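Sealing a brown marble tabletop next to a painted wall

Posted by Warnska

I have a dark brown marble top with white and tan veins, set into a three-sided booth. The walls have a hand-drawn mural on them, pale animals and teal leaves on coral pink. I want to seal the stone and put a clear coat on the walls. Which goes first, and will the sealer mark the paint? The top is 163 cm long if that matters.

Lakier

Walls first. Use a matte water-based varnish, two thin coats, and test it low in a corner. Some markers bleed under varnish. Tape plastic over the marble while you work.

Boglárka Bodnár

Agree with walls first, but leave them for 3 days before you touch the stone. I did mine in November and the varnish was still tacky the next morning.

For the marble, wash it with a pH-neutral soap and let it dry overnight. Put a few drops of water on it. If they darken the stone within a few minutes, it needs sealer.

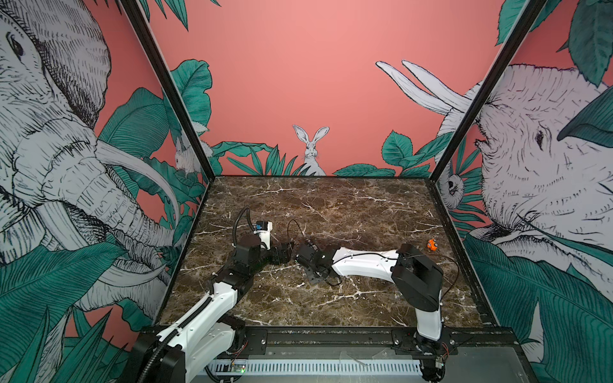 Wipe the sealer on with a cloth, working from the back wall toward you, and buff off what's left before it dries. Keep the cloth folded small near the walls so it doesn't touch the paint. One bottle lasted me over 2 years.

Plemelau

I just used car wax. Looks fine to me.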